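Ticket: pencil sharpener chore, two-arm setup, pencil never gets sharp
Opened by: Jeferson Peixoto
Project: Murkurine (sim)
Status: open, waiting on Vamer
Priority: low (but it's bugging me)

OK so this is the one I've been grumbling about since August. The chore is: one arm steadies the sharpener, the other one feeds the pencil and deals with the crank. My nephew can do it. Our two arms can't, or not reliably enough that I'd let Grinside put it on their list of desk chores. Same sim room as the stapler ticket, both views below.
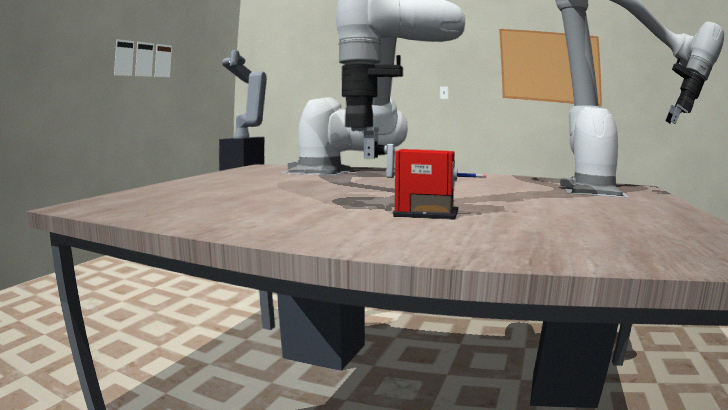
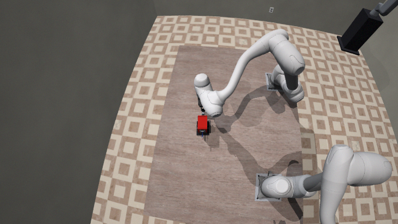
What I get is a run that starts out fine, approach looks great, and then somewhere between "near the crank" and "turning the crank" it goes to pieces. Either the fingers close on air just beside the knob, or they catch it and the whole sharpener walks across the table with them. I let it go 2,113 attempts over the weekend build and the log is mostly those two failures over and over, with the odd timeout thrown in.

Things I tried, in order:

Bumped the friction on the base. Sharpener stopped walking, but then the arm would stall against it and the wrist started to buzz. Put it back.

Slowed the approach way down. Prettier to watch, same misses!

Swapped the Tavares grasp planner for the old hand-written one. Worse. I'd forgotten how bad the old one is (sorry to whoever wrote it, I think it was me).

Raised the step limit from 2,000 to 3,000 in case it was just running out of time. The timeouts went away and turned into regular misses, so no help there either.

Reply from Sibusiso Zwane:
Have you checked the crank's collision shape? On the stapler we had a lever that looked fine on screen and was a fat box underneath. Fingers would bounce off before they got anywhere near it. Turn on the collision overlay and send me what you see. Also, which arm are you telling to hold the body? If the holding one starts late, you'll get the walking no matter what you do to friction.

Back to me:
Good call on the overlay, the crank is one big capsule and it sticks out way past the knob. I've asked Vamer for a tighter mesh and they said they'd look at it. The holding arm does start late, by the way. I had it waiting on a "ready" flag that the other arm only sets after it closes its fingers. Dumb. Fixed in my branch, haven't rerun the full batch yet.

Since a couple of people have asked me if this means robots are ready for the house: not from where I sit! Wiping a counter, sure, I've seen decent demos. Anything where one hand has to hold still while the other one pushes on the same object, I'm still doing that myself. Threading a nut in the shop is the same problem, and we haven't got that one going either.

Leaving this open till the new mesh lands. Sibusiso, can you keep your stapler settings somewhere I can grab them? I want to try your grip force before I touch anything else.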